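I'd been warned that Firouzeh Daneshvar talks about blankets the way other people talk about their dogs, and within two minutes of my coming through the door at Flondbridge she had a stack in my arms. "Hold these," she said. "No, by the bottom one. You'll lose the whole lot."

She runs the linens side of Dulero, which rents out throws and bedding for house shoots and weddings – over 3922 pieces on the books, if you count the napkins (she does). Before that she spent 10 years at a hotel laundry, and she still folds like somebody's coming to inspect.

So what do people get wrong? "They fold in the air!" she told me, flapping her arms about. "Put it down on something. Bring one end over, smooth it, then look at it before you do the next fold."

Stripes are her favorite thing to work with, and I asked whether they make life easier. "Oh, much easier. The stripes tell you when you've gone crooked. A plain gray blanket will lie to you all day."

Mal-soon Ji, who does the packing, wasn't having that. "Tassels, though," she said from across the room. "You fold them in or you leave them out, but pick one, because I'm the one who has to untangle them in November."

They've been having this argument for years, I gather. Firouzeh leaves hers out.
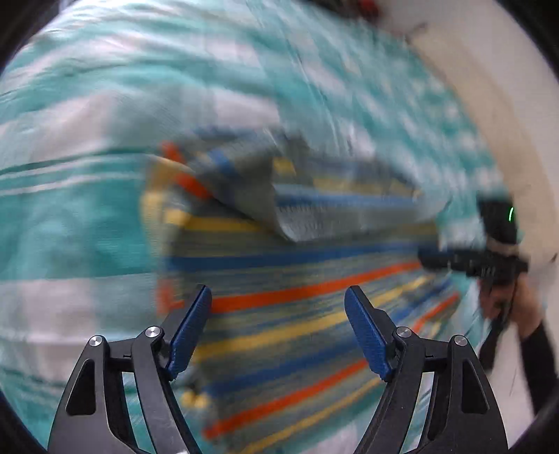 *The striped cloth with one flap doubled over, on a turquoise-and-white blanket.*

I asked about the big patterned ones, and she made a face. "Those you do with 2 people, or you do them on the floor and you don't let anybody watch." Then she took the stack back from me and refolded the top one.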